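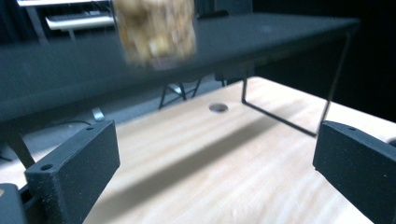 Cork-colored block over the gray shelf, wire legs on the table.

Notebook > Kitchen bench > Sourdough and rye

2019-04-15, Lejla Radulović

Filed under: Bench notes, Starters, Rye

Third rye trial with the Brurel flour. The February loaves split along the side and the crumb was gummy a finger's width up from the bottom, so the plan for this set was to change the hydration and the final proof and leave everything else alone. That did not quite happen, see below.

Starter: the old one, Hầu, fed Saturday night and again Sunday noon. It was slow on Sunday. Đức moved the jar off the windowsill in the morning and onto the shelf by the flour bins, where it is cooler than I thought. By evening it had doubled and smelled fine, sharp but not like nail polish. I used 168 grams of it in the sponge and put the rest back in the jar.

Sponge went together with warm water and half the rye. Left covered overnight. Good bubbles on top this morning, cracked surface, slightly domed. Last time I waited until it had fallen in the middle and I think that was too late.

Dough: rest of the rye, salt, a spoon of dark malt, caraway in one batch only. Mixed by hand with a wet spatula. The mixer does nothing useful with this dough, it just climbs the hook. Batch A at the old hydration, batch B with less water. Batch B was much easier to get into the tin and held a smooth top. Batch A I had to pat flat with a wet palm three times.

Here is where I went off plan. Thắng needed the lower oven for the oat bars until eleven, so batch A sat longer than batch B did. A was in the tin for 2 hours before it went in and B for a little over one. So the proof and the water changed together and I can't separate them from this set. I should have held both back, but B was already showing pinholes and I didn't want to lose it.

Bake: hot start, then turned down after 18 minutes. Steam from a tray of water on the oven floor for the first part only. Tray out, door open for a moment to let the damp go, then the long stretch at the lower setting. Took both out of the tins for the last few minutes to dry the sides.

Results so far:

A, no splitting on the side, but the top is flat and there is a dip near one end. Crust dark and a bit leathery. It feels heavy.

B, one short crack along the top, nothing on the side. Good color all over. It sounds hollower than A when knocked, for what that is worth with rye.

I have not cut either of them. Tươi cut the last set while it was still warm and we ended up arguing over whether the crumb was underbaked or just not set. These stay wrapped in cloth until tomorrow afternoon and I have put a note on them.

Cost, since Diễm asked. The Brurel rye comes to 34 cents more per loaf than what we were using before. If B is as good inside as it looks, I would say that is worth it for the market loaves. For the sandwich tins I would stay with the old flour, where there is only a little rye in the mix and I doubt anyone could taste it.

Other notes from today:

The Ondis thermometer reads low again. Checked it in boiling water and it was off by almost two degrees. Using the old dial one until the battery is changed. If that doesn't fix it I'll send it back.

The big tin has a spot in the corner where the coating has worn through, and batch A stuck there. I got it out with the plastic scraper. Line that tin with paper from now on or keep it for the oat bars.

Đức wants to try a scald for the next one: part of the rye mixed with near-boiling water and left to cool before it goes in the sponge. He says his aunt's loaves kept for a week that way. I'm willing, but as a separate set. I would like one clean comparison on the water first.

Caraway: it was in B. I meant to write that above. Half a spoon, whole seeds, not toasted.

For the next set:

Same proof time for both, written on tape on the tins. Book the lower oven with Thắng the day before. Keep the starter on the windowsill or allow it longer, and write down which. Feed it twice in any case.

Order more malt, the jar is nearly down to the bottom. The Kirkarano order goes in on Thursday and Tươi is putting the list together, so tell her before then if you need seeds or paper too.

Crumb notes to be added under this entry once the loaves are cut.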